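Subject: Re: [storkgate-users] Jaws stay shut after trigger release
Date: 1 May 2019

On the list, a user at the Seststead site wrote:

> We have two of the hand-held Storkgate grippers on cloth work.
> One of them has started to stay closed after the trigger is
> let go. It does it maybe once in 200 grasps, always on thin
> fabric. Cleaning the tips made no difference. Is this the
> return spring, and is it safe to keep using the tool?

We had the same fault at MacRitchie last October and I don't think it is the spring. We changed ours first and it came back after 600 grasps. The cause was the hinge screws on the outer plates. They work tight on one side, the plate pulls in, and the finger on that side drags. A light spring load is then not enough to open it. Thin cloth makes it worse - there is almost nothing between the tips to push them apart.

We do cloth pickup on a bed with a sheet on it, one gripper in each hand. The two round Torx heads low on the linkage are the ones to look at.

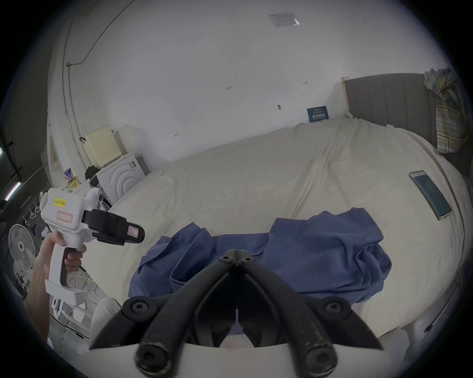
2 min read

To check it, take the tool off the job and close the jaws by hand, slowly. If one finger lags behind the other on the way back, stop there. Back the screw on that side off an eighth of a turn, work the jaws a few times, and try again. Do not oil the hinge. We tried that on one tool and the oil ended up on the cloth.

On safety: I would not keep using it. One of our operators reached in to free a sleeve while the jaws were stuck, and they let go and snapped back on a fingertip. It was only a pinch, but the tips are pointed. Our rule since then is that a stuck gripper gets put down flat and opened from the hinge end, with fingers away from the tips.

After the adjustment we ran 700 grasps on each tool with no sticking. I now check the screws every 8 sessions and write the result in the tool log.

Fluvano sent us replacement screws with thread lock already on them. I have not fitted those yet and can't say if they hold better. If you get some, please post what you find, and say which side was dragging on yours. Ours was the left both times.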